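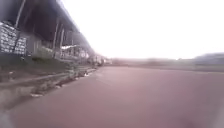 Speaker notes by the author – Gradovano maintenance meetup, June

Okay, so this is the sweeper route, and I'll keep it short because there's coffee at the back. I look after one outdoor sweeping robot, a Prolau, at our Dridport site. One machine, one long paved run, one curb. The curb is where most of my week goes!

(Pause. Ask who else runs something outdoors.)

Setup first. The side brush has to reach the curb without climbing it. I set the offset at 40 millimeters and check it with a block of scrap wood I keep in my jacket. Too close and the bristles splay out in days. Too far and you leave a nice neat line of litter, and people will send you photos of it.

Then the wheels. The machine works out how far it's gone by counting wheel turns, and worn tires fool it. On my test stretch the log should read 1,677 counts. One morning it read 1,623 and I spent ages blaming the software. I'd changed both tires the night before and never told the machine – new tires are bigger, so they turn less. Now I rerun the stretch after every tire change and type in the new number before it goes out.
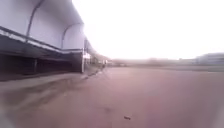
How often should the side brush be changed?
About every 7 weeks on our site, sooner if the bristles stay bent after a rinse in warm water.

Next, the bumper. It's a Kamata strip, and grit gets in behind it and holds the switch half closed. The machine stops, you walk all the way out there, you press reset, it goes again, and you've learned nothing. Pull the strip off, brush out the channel, press along the whole length and listen for the click. I do it before the first run, with the power off and the key in my pocket.

(Pass the old brush around. Warn them it's dirty.)

Last bit is the charging contacts – dry cloth, no spray. Then go to the parts list and take questions.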